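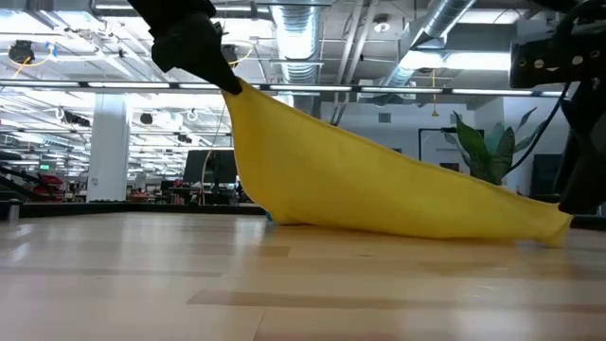 Page 97

Section 2: Folding and Caring for Your Cloths

Welcome to the best part of the Nullano cloth set! A good fold takes less than a minute once your hands know it, and a drawer full of neatly folded cloths is such a pleasure to open. Grab a yellow one and let's go.

Before you start

Pick a smooth, flat tabletop. A glossy wooden one is lovely for this because the cloth glides over it, and you can shift it a little without starting all over again. Wipe off any crumbs first. Lift up anything small that may be hiding under the fabric, since even a little lump will throw off your creases.

Note: Fold only when the cloth is fully dry. A damp cloth put away in a closed drawer will smell musty by the next day.

Finding the corner

1. Drop the cloth on the table any way it lands. A heap is fine!

2. Pinch one corner and raise it slowly. The fabric will hang from that point in a long, sagging triangle, with the belly of it still resting on the table. Keep the pinch small, right at the tip, so you don't gather up a whole handful.

3. Follow the top edge with your eye from the held corner down to the far end. If it runs fairly straight, you have a true edge. If it wanders off into a bunch of folds, let go and try another corner.

4. Take hold of the far corner and draw it out sideways until the edge is level. (If the tail has curled up, smooth it down first.)

5. Lower the cloth away from you, letting the bottom edge touch down before the rest.

The quarter fold

6. Smooth from the middle outward with a flat hand until the creases are gone.

7. Bring the two near corners up to meet the two far ones. Press along the fold.

8. Bring the left side over to the right and press again. You now have a quarter fold, ready for the Carnberg drawer tray or any shelf you like.

Caution: Never iron a microfiber cloth. High heat can melt the fibers, and a melted cloth may scratch glass and polished wood.

Washing

Wash warm with a mild soap and skip the fabric softener, which coats the fibers and spoils the way they pick up dust. Keep these cloths away from cotton towels in the wash too, or you'll be picking off lint all evening. Hang to dry, or tumble on low.

For the long fold used with the Skilach rail, turn to Section 3.

Text by Titilayo Igwe. Revised 2018-07-29.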